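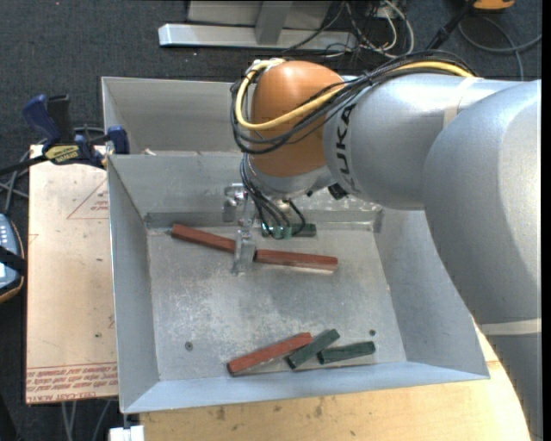 The arm at work over the sorting tray in the Hovholm workshop. One stick is under the gripper, three more are on the tray floor.

Shared workshop puts second-hand arm to work on coloured sticks

Feb 23, 2021

Members of the Hovholm shared workshop have a full-size KUKA industrial arm picking wooden sticks out of a sheet-metal tray, after a build that started in September and used up most of the group's evenings since.

The arm was bought used from Barnis, a packaging firm that was closing one of its lines. The members paid $1508 for it, without a gripper, and split the cost 29 ways.

Nuria Rivas, who led the build, said the arm itself gave them little trouble. The gripper took longer.

"The first one we made was too wide at the tip and it kept knocking the stick next to the one it wanted," she said. "We cut the finger down and that helped. The wiring took another month."

The cables run along the outside of the arm to the gripper. Rivas said they would like to tidy that up, but the routing has to leave enough slack for the wrist to turn, and they have already pulled one connector out.

The tray has sloped walls so that a dropped stick slides back toward the floor of the tray. The sticks are dyed in different colours, reddish-brown and dark green among them. Each run begins with the sticks tipped in by hand and left however they fall. The arm then has to find one, press down on it, close and lift.

Sticks lying by themselves are the easy ones. Where two are crossed or touching, the arm often goes for the wrong one or picks up both. In the last full session it made 80 attempts and got a single stick out cleanly in 26 of them.

"That's up from hardly any before the new year," Rivas said. "I'd like to see it past half before we change anything else."

The arm runs at low speed and one member stays at the stop button whenever it is powered. The rest of the workshop is still open for woodworking and bike repairs during sessions, though the bench nearest the arm can't be used.

The control program was written by two members and shares some code with Kahsay, an earlier project at the workshop that sorted bolts on a small desktop arm. The group plans to put the new version online under the name Gedinance once the comments in it have been cleaned up.

An open evening is planned for next month. Visitors will need closed shoes and will be asked to stay behind the line on the carpet while the arm is moving.

Comments (4)

tealkettle
Was in there for the bike stand and watched it for a bit. Slower than I thought it would be but it's a big machine up close.

R. from the hill
What does it cost in power to run a thing that size? Article doesn't say.

mudguard_59
Same question. Also is the open evening free for non-members?

plywoodpete
Try a softer pad on the finger. We had the same slipping problem with dowels and a bit of old inner tube sorted it.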